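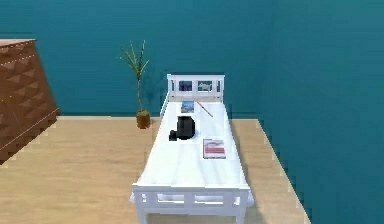
Oluwaseun Haruna reckons we should just buy the Plimico licence and stop fiddling, as the trial bedroom already has more in it than anything we'd build ourselves by May. Fair point, and I did write it down before arguing with it!

February 4, 2022. Second go at the Plimico trial, bedroom pack this time. The task I want out of it is clearing things off a bed: books, a thin stick sort of thing, a black lumpy item I still can't name. Good mix, I think. Flat stuff on a sheet is exactly where our Hulero planner falls over, so if the contact model is any use we should find out quickly.

Install was painless (6 minutes, most of it me hunting for the key). Loading the room is slower than the Zismont one we tried before, but resets are lovely and quick – 40 in a row and no crash. I've asked for a price on 1,000 hours of the hosted version and am bracing myself.

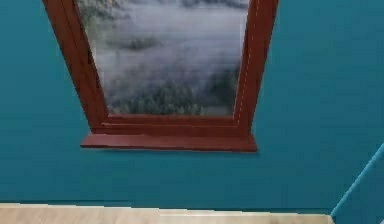 Lighting is the bit I'm less sure of. I can't find a setting for time of day anywhere in the menus, and the manual gives it five lines. If we can't vary it then we're training on one sort of daylight, and Min will complain, quite rightly. I've sent support a message.

Still to do: swap the wall colour, try the book grasps with friction turned down, and check whether the export keeps our object names or renumbers the lot again like last time.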